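Projects > Student reports > Robotics software > January 2025

Checking grasp plans in simulation before execution

Our project looked at one part of a pick-and-place system, the software that decides whether a planned motion should be run at all. The task was putting a pen into a mesh pen holder. We worked in the Honanberg simulator with the Ellery planning library, both already set up in the teaching lab.

The planner takes the pose of the pen in the gripper and the pose of the holder, and returns a joint path. In the first version we accepted any path that was free of collisions. This gave us trouble at the end of the motion. The arm itself was clear of everything, but the pen was not part of the collision model, so the tip could pass through the rim of the holder and the checker would still report success.

We fixed this in 2 steps. First, the pen was attached to the gripper as a thin cylinder once the grasp was closed. Second, the holder was changed from a solid block to an open cup, with a wall and a base. The solid block had made every insertion look like a collision.

To test the change we generated 600 start poses and ran both versions of the checker on each. The random seed was 3902 throughout, so that the two versions saw the same poses. Planning was stopped after 50 attempts per pose and the pose was logged as failed.

The approach is split into a free motion and a straight insertion. 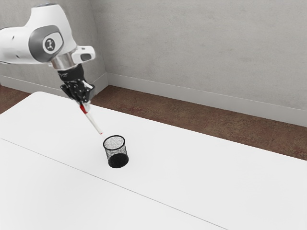
The free motion ends at a pre-insert pose with the tip above the rim. From there the insertion is planned as a straight line in Cartesian space, and the checker looks at the pen and the cup wall at every step. If the line fails, the planner goes back and picks another pre-insert pose.

Most of the rejected plans had the pen tilted too far for the opening. We had expected joint limits to be the main cause. Slip in the grasp is still not modelled, and the pen pose is read directly from the simulator, so a camera-based estimate would need a larger margin at the rim. The margin is a single value in the config file.

Related reports
Logging joint states with the Grallier toolkit
Path smoothing for the Zosstead arm exercise
Pose estimation from depth data, July

Contact the project office | Copyright Student Projects | Back to top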